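Drawing Station Gallery: What We Bought, What We Skipped, What Comes Next

By Obed Yakubu

We get asked for a parts list more than anything else, mostly by schools and small labs that have an arm on order and need to work out what else goes in the budget. This page collects the planning notes for our whiteboard drawing station, with two pictures of it at the end. I have left out prices because ours came with a regional discount and would mislead people.

The arm

We compared two arms, the Flonelent and the Kinow. Both would hold a marker. The Kinow reached farther, but it needed its own controller cabinet and a service plan billed by the year. We chose the Flonelent and put the difference toward a second gripper, which has already been used. If you only have money for one spare, buy the gripper before you buy extra fingers or pads.

Ask the seller what the quote covers. Ours listed the arm, the controller and one power lead. The mount, the emergency stop extension and shipping were separate lines, and shipping a heavy crate to a building without a loading dock is its own charge.

The board

Get a board with a stiff frame that stands on the floor. A wall board is cheaper, but you will want to move it after the first week, when you find out where the arm reaches comfortably and where it doesn't. Leave plenty of margin on all sides of the area you plan to draw in.

A glossy surface erases well and is easy to find. It also reflects. If a camera has to read the lines, set aside money for a matte board or for changing the lights, and try it with your own camera before you order. Kruger sent us a matte sample on request. The surface was good to work with and harder to get clean.

Markers and erasers

Markers are a running cost, so put them on the supplies line and keep them out of the equipment line. We order 12 boxes at a time, 8 markers to a box. Of the last full order, 93 were usable out of the package and the rest were dry or had a split tip. Black only. Colors made the sorting slower and added nothing for us.

Buy one model and stay with it. The grip position is set for a certain barrel, and a slightly fatter one means setting it again.

Cables and floor space

Plan the cable run before the furniture arrives. Our first layout had outlets on the wrong side of the room, and the electrician's visit was not in the budget. Measure for slack at full reach, then buy the next length up. Floor cable covers are cheap and worth adding to the first order.

Keep a clear strip in front of the board wide enough for a person to stand and wipe it down. We marked ours on the floor plan in May and it has not changed.

Staff time

Most plans we are shown have nothing on this line. We put 32 hours into setup and calibration, spread over several people. Resetting between runs means wiping the board, checking the marker and putting the arm back at its start position. It is dull work and it has to be paid for like anything else.

Still on the list

A longer ledge for the board, a second stop button, and a Fokuvell light panel if next year's money allows. The light panel has been cut twice. A replacement board is penciled in for the year after, depending on how the surface holds up.

The station 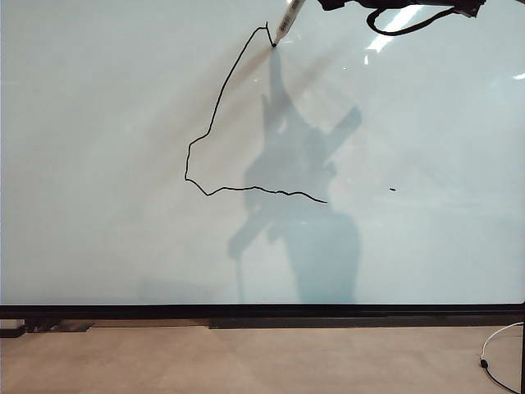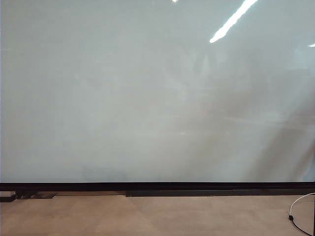 The whiteboard and the floor in front of it. First picture: white marker in the gripper, with an open outline on the board. Second picture: the board with nothing drawn on it.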